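Home | Diary | Recipes | About | Contact

Soup, more soup, and a pumpkin I did not plan on

November 2010

Print this page | E-mail this to a friend

So the pumpkin weighed more than my nephew did when he was born. I want that written down somewhere. Tamara left it on my porch with a note that said "you like to cook" and drove off, and I have been eating orange food ever since.

Day one I just cut it up. I don't have a good knife for this, I have the long bread knife and a cleaver I got at the Thongsuk market, and between the two of them I got it into wedges and only had to sit down once. Roasted the wedges skin side down with oil and salt at 400 until the edges went dark, then scooped it all out with a big spoon. I filled every container with a lid and two without. The seeds I did separately with chili powder and a little sugar and those were gone before the pumpkin was even cool (me, I ate them, standing at the counter).

Then soup number one. I followed the recipe in the Folasness church cookbook, the spiral one with the pears on the front, and it came out like baby food. Sweet, smooth, nothing going on. It wants you to put in nutmeg AND cinnamon AND a half cup of brown sugar. That's a pie! I ate a bowl of it with a lot of black pepper and put the rest in the freezer, where I'll forget about it until spring.

Soup number two was so much better. Ketsara told me on the phone to start with red curry paste and fry it in the thick part of the coconut milk until it smells strong and the oil starts coming up, and only then put the pumpkin in. I always dumped everything in at once before. Big difference. One can of coconut milk, four cups or so of pumpkin, enough chicken stock to loosen it, fish sauce, lime at the end. I didn't blend it all the way, I left some lumps, and I threw in the leftover rice from the night before. I had it for dinner and then I had it for breakfast, which I'm not sorry about.

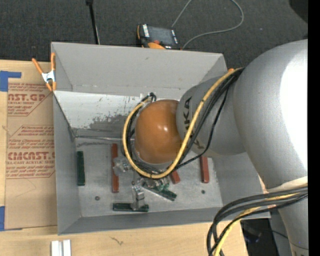
Horațiu came by to fix the back step and I sent him home with a jar. He called later to ask if it was supposed to be that hot. Yes! He said his grandmother makes pumpkin with onions and sour cream and dill and I should try that before I decide what pumpkin is for. So that was soup number three. Two big yellow onions cooked slow in butter, really slow, the better part of an hour, then pumpkin, a little vinegar, and the sour cream stirred in off the heat so it doesn't split. Mine split anyway. I think I got impatient and the burner was still on low. It tasted fine, it just looked like something you'd return. Next time I'll put the cream in the bowl and let everybody stir their own.

Bread to go with it: I made the oat rolls again. I had exactly 200 grams of oats left in the bag and the recipe wants more than that, so I made up the difference with cornmeal and I liked them better that way. A little gritty in a good way. I brushed the tops with milk because I was out of eggs, and they browned okay, only not shiny. Charoen ate three at the table and put another in his coat pocket with a napkin around it.

What else. I drove out to Drurkby for onions and the stand was already closed up for the year, so I ended up paying grocery store prices. Seven dollars for a bag of onions and some sorry looking celery. I also bought a squash - I don't know why, habit I guess - and it's sitting by the toaster and I can't look at it.

There's one tub left in the fridge. I'm thinking pancakes, or maybe I'll stir it into mac and cheese and see if Tamara notices when she comes over. She owes me that. I need to buy flour and eggs, and get the big pot back from next door, and find out where the lid to the blue dish went.

My hands are still a little orange.

Print this page | E-mail this to a friend

Comments

Rattana Yimyam wrote:
Try it in the mac and cheese, my boys never caught on. Use sharp cheddar and a spoon of mustard or it's too sweet.

Tamara N. wrote:
I can read, you know. And there are two more pumpkins in my garage.

onionlady wrote:
To stop the sour cream splitting, mix a ladle of the hot soup into the cream first and then pour that back in. A spoon of flour in the cream helps too. What brand of curry paste did you use? The one I get is all salt.

Ketsara wrote:
You put rice IN it??

Older entries | Newer entries | Top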